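Ellton Lunch Survey: data card

Maintained by Kylie Kerslake
Last revised 12/09/2021

What is in the download

One table of answers from a paper survey on school lunches in the Ellton district, plus the blank form and a short list of column names. There are 1036 rows. Each row is one form. It is tempting to read each row as one student, and I would ask you to resist that, as the forms carried no name or number and a student who ate two lunch periods' worth of pizza could also fill in two forms.

The survey was paid for by the district and run by Grirken, the company that also holds the lunch contract. Make of that what you like. I was brought in afterward to clean up the file and had no say in the questions.

How the answers were gathered

Forms were set out in 4 schools over two weeks in April. Students filled them in at the table and dropped them in a box by the exit. The forms from Kamolrat Middle came back in one bundle, in much neater handwriting than the rest, and 133 of them have the same answer to every question. I left them in and marked them in the column "same_all". The summary the district put out does not mention them.

What the questions can tell you

Less than the summary claims. The headline question was "How much did you enjoy today's healthy lunch?" with five faces, three of them smiling. A student who thought the lunch was neither healthy nor enjoyable had two faces to choose from. The average score is high. I don't think it means much.

The question on food waste is worse. It asks "Did you finish your plate?" and takes yes or no. Half a sandwich left over is a no, and so is one pea. Some students plainly answered yes after giving their food to a friend, and wrote as much in the margin. The margin notes are typed up in the column "extra" and are, to my mind, the best thing in the file.
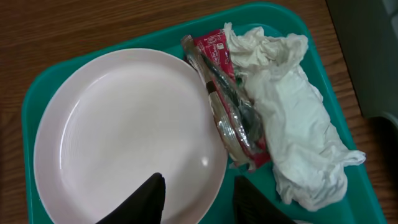 Known problems

Age was asked as a range, and the ranges overlap. An 11-year-old could tick either of two boxes.

Prices are in the file, but they were copied from the printed menu. Two schools were charging something different at the register.

The column "diet" mixes religion, allergy and plain dislike. Please don't use it to estimate how many students have allergies.

Blank answers were first entered as zero. I changed them back wherever I could check against the paper. For 300 rows the paper was already gone, so a zero there may be a real zero or may be nothing at all. Those rows say "unsure" in the column "checked".

The Utura version

A copy of this table has been going around under the name Utura Student Nutrition Set. It has the blanks filled in with averages and the "same_all" column removed. I don't know who made it. If your results are much tidier than mine, check which file you have.

Uses I would not defend

Ranking the schools. Judging the new menu against the old one (the old one was never surveyed). Any sentence starting with "students prefer."

Fair uses

Teaching people how a form goes wrong. Reading the margin notes. Comparing how the same question was answered in different lunch periods, if you drop the marked rows first and say that you did.

Corrections

Send them to me with the row number and the column name. Grirken has a contact form too, but I have written to it twice and am still waiting.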